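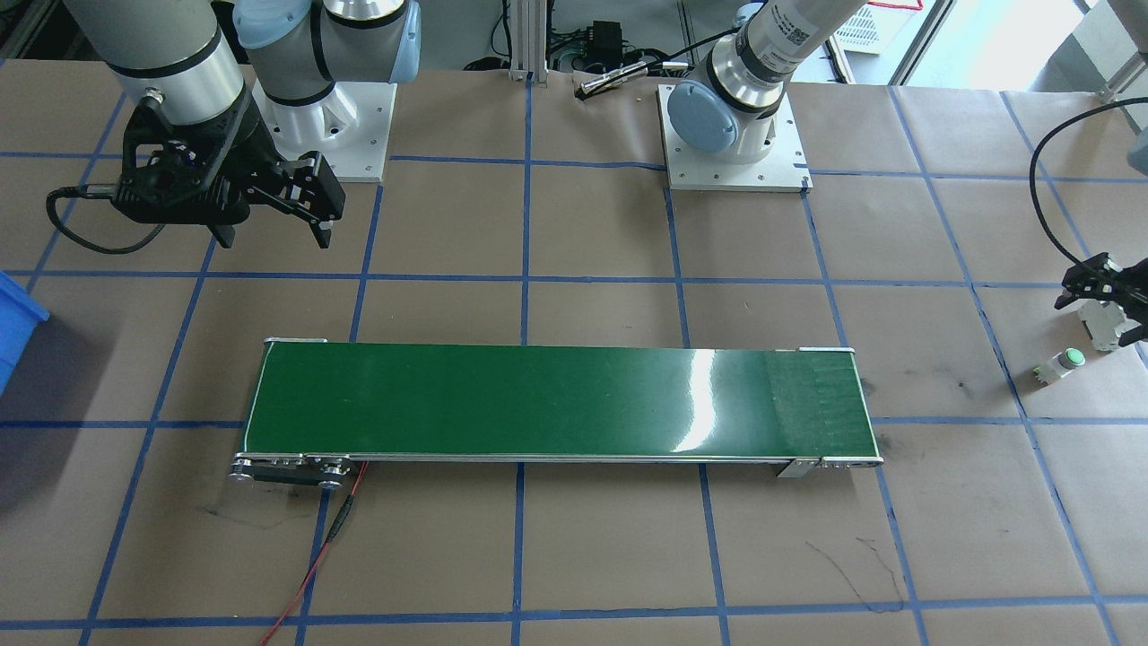 Last changed: January 7, 2021

Home Kitchen Laundry Workshop Garage Ask Us

Filed under: Workshop > Benches and Surfaces

Papering a Workbench

A bench top covered in brown kraft paper is cheap to keep clean. Glue, stain, pencil marks and grease go on the paper, and when it gets bad enough you pull it off and start over. These notes apply to a garage bench, a basement table or a kitchen table that gets used for repairs on the weekend.

Buying the paper

Kraft paper is sold by weight as well as width. The thin kind used for stuffing boxes tears the first time you drag a toolbox over it. Ask for a heavier grade meant for wrapping or for covering floors. A 200-foot roll goes a long way on a home bench. Buy it a few inches wider than the table if you can find it. Two narrow strips side by side will work, but the seam collects sawdust and will catch the edge of anything you slide across it.

Store the roll standing up in a dry corner with a rubber band around it. Paper kept on a damp floor gets wavy and won't lie flat again.

Putting it down

Wipe the bench and let it dry completely. Scrape off old glue drips with a putty knife, as any bump underneath will wear through. Roll out the paper with the curl facing down and leave it overnight if you aren't in a hurry. Start taping in the middle of one long side and work out to the corners, smoothing with your forearm. Then do the opposite side. Fold the extra under the edge and tape it there, out of reach of your sleeves.

If two pieces have to meet, overlap them by an inch or so, with the top piece facing away from where you stand. Run tape along the full seam.

Which tape

Blue masking tape is the usual choice. It holds well enough on paper and comes off most finished wood without taking anything with it. Plain tan masking tape is fine for a bench you don't care about. Packing tape holds best and is a nuisance to remove. We do not recommend duct tape on any surface you want to keep.

Tape left in sun or near a heater bakes on. If that has happened, warm it with a hair dryer on low and pull slowly, keeping the tape folded back close to the surface. Gum left behind comes off with mineral spirits on a rag. Try a hidden spot first, open a window, and spread the rag flat outdoors to dry before throwing it away.

Marking out

Tape also makes good lines. You can mark off squares to keep the parts of a job separate, or lay one strip at the front edge as a place to write measurements. Ballpoint shows up on blue tape better than pencil does. A household roll of almost 66 yards will do the edges and the marking with plenty left.

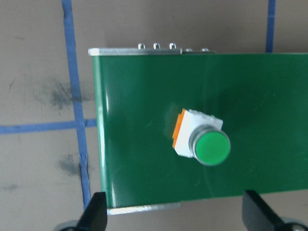

One reader wrote in to say that she gave up on paper for wet jobs and now puts an old vinyl tablecloth over it, fuzzy side down, whenever she is painting or soaking parts. She takes it off again for gluing, when it tends to slide.

We would add that the paper underneath should be dry before the vinyl goes on. Damp trapped between the two can leave a mark on bare wood.

When to change it

Patch small tears with tape on the day you notice them. Replace the whole sheet when it has gone soft, when there is oil on it, or when you are about to work on something pale that would pick up dirt. Vacuum before lifting the old sheet and roll it toward the center, dirty side in.

Clean kraft paper can go in with recycling in most towns, but check your local rules about tape. Paper with paint or oil on it belongs in the trash. If it has wet finish on it, let it dry flat outside first.

Related tips
Getting Candle Wax Off a Table
Sharpening a Putty Knife
What to Do With Half-Used Caulk
Storing Sandpaper So It Stays Flat
Drawer Runners That Stick in January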